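Stelell Community Pantry: Fresh Fruit Program
Progress Report to the Martinelli Fund

By Rosalba Galli, Program Manager
Thursday, March 3, 2022
4 shares | 2 comments

This report covers the second period of the grant awarded to the Stelell Community Pantry for the purchase, sorting and distribution of fresh fruit in the Flirncombe area. It should be read together with the first report, submitted in August, which set out the delivery routes and the agreement with our supplier, Cemisetti.

Distribution

During the period the pantry distributed 2,947 bags of fruit. Each bag contains oranges, mandarins and apples in a mix that depends on the week's delivery. Demand was highest in the weeks before the winter holidays and has remained steady. Two collection points were served throughout, and a third, at the Flirncombe library, opened on a trial basis. Attendance at the library has been lower than planned. We propose to keep it open until the end of the grant year and to review the hours with library staff.

Sorting and storage

The first report noted that too much fruit was being discarded after delivery. Raffaele Santoro, who supervises the sorting room, has revised the procedure. Fruit is now checked on arrival and again on the morning of distribution. Oranges are graded by size and by the condition of the peel. Large oranges are packed singly and mandarins in groups. Apples with wrinkled skin are set aside in bowls and passed to the lunch kitchen, where they are stewed or baked the same day. The kitchen can take up to 100 apples a week under this arrangement.

Apples remain the weaker part of the supply. Several crates delivered in January had been stored too long, and the matter has been raised with Cemisetti in writing. A reply is expected before the next order is placed. The citrus has been of good quality, and no crate has been refused. 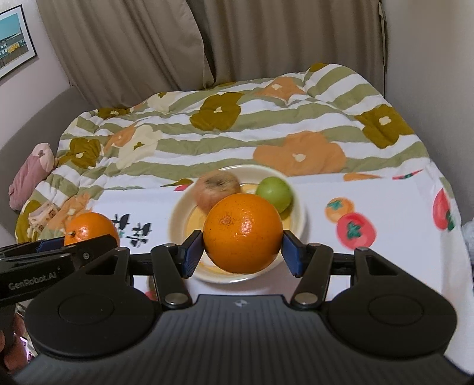
A large orange, with a mandarin and a bowl of fruit behind it.

Budget

Spending on fruit is in line with the approved budget. An underspend of $500 on transport resulted from the shared van arrangement, and we request permission to move this amount to the purchase of stackable crates for the sorting room.

Next period

The pantry will complete the library trial, agree on storage terms for apples with the supplier and train additional sorters for the Saturday shift. The final accounts will be sent to the Fund with the closing report.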